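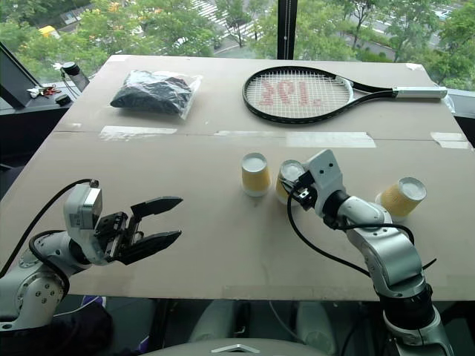

*Three paper cups and a tennis racket on a table by the windows.*

**Wotley, 7/13/26** — The Wotley district assembly has voted to join a cross-border labour and training agreement with its counterpart in Kirkano, ending a debate that had been on the order paper since December.

The motion passed with 30 members in favour and 19 against. It allows the two assemblies to recognize each other's trade certificates for electricians, welders and boat mechanics, and sets up a joint office in Mitard to handle applications. Kirkano's assembly approved the same text in the spring.

Ayanda Mtshali, who chairs the external relations panel and moved the motion, told members that tradespeople in Wotley had been waiting too long for paperwork that should be simple.

"A welder who trained in Kirkano and lives here has to sit the whole program again," she said. "That costs a year of wages. The agreement puts a short assessment in its place."

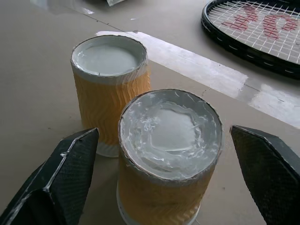
The joint office is expected to take 180 applications from the Wotley side in its first year and 190 from Kirkano. Fees will be the same in both districts and will be set by regulation before the office opens. Applicants who are refused can ask for a review by an assessor from the other district.

Opposition members said they supported the idea but objected to the way the office would be paid for. Under the agreement, each assembly covers half the operating cost for the first three years, whatever the number of applicants it sends.

Teun Desmet, the member for Teixeira, said his riding would get little out of an office in Mitard — a long drive on a road that closes in heavy snow.

"I have no quarrel with our neighbours in Kirkano," Desmet said. "My quarrel is with signing for three years of costs before we have seen a lease."

He put forward an amendment that would have required a second counter in Teixeira and a spending review after the first year. The counter was voted down. The review was accepted in a weaker form, and the panel will now receive a written report each spring. 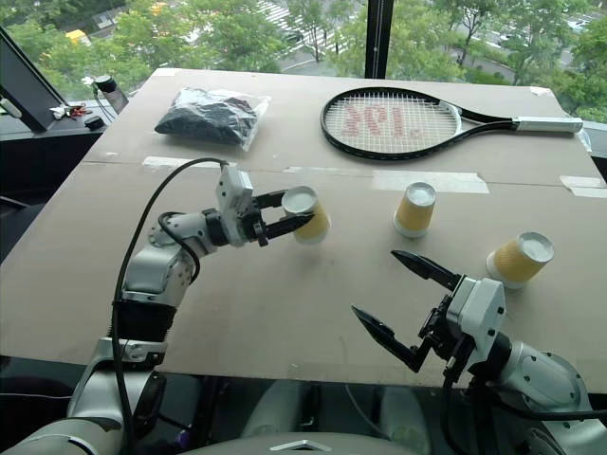 Mtshali said after the vote that staff were looking at two buildings in Mitard, both owned by the town, and that a decision on the lease would come back to the assembly. She said online applications would be accepted from the first day, with assessments held wherever a suitable workshop could be found, including in Teixeira.

The agreement does not cover nurses, teachers or other licensed professions. A clause asking the two assemblies to begin talks on early childhood educators was taken out at second reading.

A delegation from Kirkano will visit Wotley in the fall for the formal signing. The public gallery will be open, and the full text of the agreement is available from the clerk's office.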